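How to Wash Dishes by Hand When You Have No Dishwasher (and Not Much Counter)

When I moved into my little apartment on Rarmont Street, the kitchen had one sink, a short stretch of counter and no dishwasher at all. I sulked for a while, I'll admit it. Seven years later I'm rather fond of the nightly wash-up, and friends keep asking how I get through it without a mountain of plates taking over the room, so I've finally written my routine down.

What you'll need

Dish soap (a small squirt goes a long way), a soft sponge, a bottle brush if you use tall glasses, a dish tub, and something absorbent to set things on. I have a bar of Pavliuk soap that I rub the sponge on, but the liquid kind is every bit as good.

Step 1: Scrape and sort

Get the food off before any water runs. A rubber spatula is lovely for this, and so is a crust of bread if you're my grandmother. Sort as you go: glasses together, then silverware, then plates and bowls, with the greasy pans at the very end of the line. 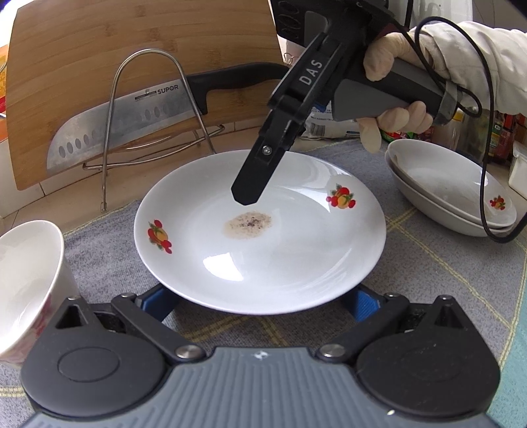
A little residue left in the well of a plate.

Anything starchy, like oatmeal or mashed potatoes, wants cool water first. Hot water turns it to glue! Eggs are the same. If something has really dried on, lay a damp paper towel over the spot and go make your tea – it will usually wipe away when you come back.

Step 2: Fill the tub

Mine is an old Nokeck tub, and I fill it with hot water as warm as my hands can stand. Add the soap while the water is running so it mixes in. When the suds go flat or the water looks cloudy, tip it out and start fresh. I know it feels wasteful, but washing in dirty water only means washing twice.

Step 3: Wash in order

Glasses go first, while the water is cleanest. Follow with silverware, plates and bowls, and remember the undersides, which pick up grease from being stacked. Pans can soak while you do everything else. Please don't drop knives into the suds where you can't see them – keep them beside the tub and wash them one at a time.

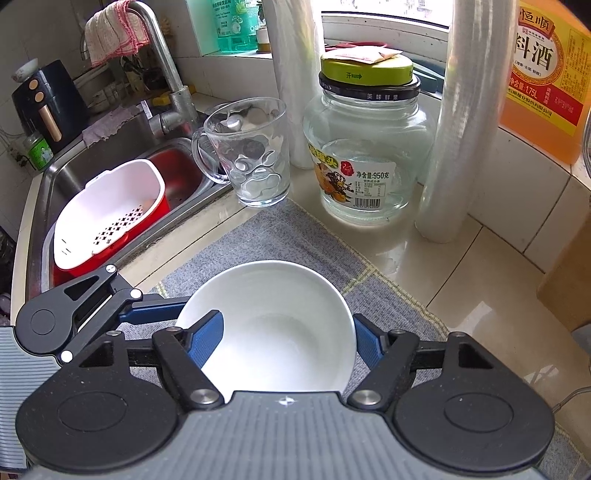

Step 4: Rinse and dry

Rinse under a thin stream of warm water, inside and out. Tilt bowls as you set them down so that air can get underneath, and leave a bit of space between plates. Cast iron should be dried by hand right away, and so should good knives. Hang the towel up to dry when you're done, and give the sponge a hard squeeze before you put it away.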